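Vadholm hand gripper, club loan set

Two matched grippers with ribbed blue pads, for clubs entering the packing event. Lò pads fit the same arms and can be changed at the bench.

In the set: two grippers, cables, 20 spare pivot pins, hard case.
Loan period: 33 days, from August
Bond: $500, returned with the case

Teams practise with soft items first – pouches, snack packets, anything that creases – and move on to boxes once their grip is steady.
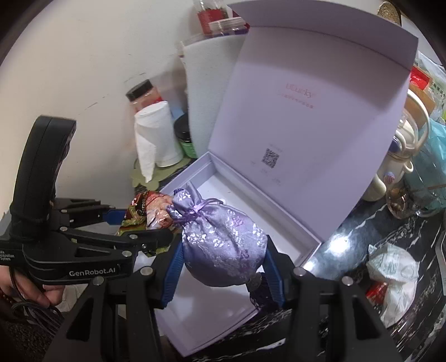

Squeeze slowly and let the pads centre the item before lifting. Bookings go to Cúc Lục at Okwood.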